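Hi all – I'm looking for people to help me test walking routes for a little guidebook I'm putting together on Andstead and the hills behind it. I've walked all 43 of them myself (my knees would like a word), but I know the area far too well and I need fresh eyes on my directions!

You'd pick two routes, follow my notes exactly as written, and scribble down every spot where you got confused or went the wrong way. Getting lost is very useful to me, so please don't be shy about it.

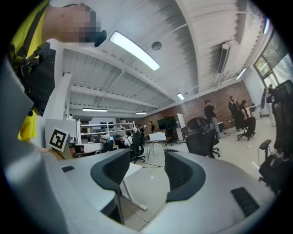

You don't have to be fast or fit. Most routes start by the old Plornine mill, and the easy ones are fine for kids and dogs. I can pay $43 per route plus bus fare, and you'll get a copy of the book once it's printed – we're doing 500 to start.

Want in? Come find me at the Baidoo Café on Saturday after 10 a.m., and bring decent shoes.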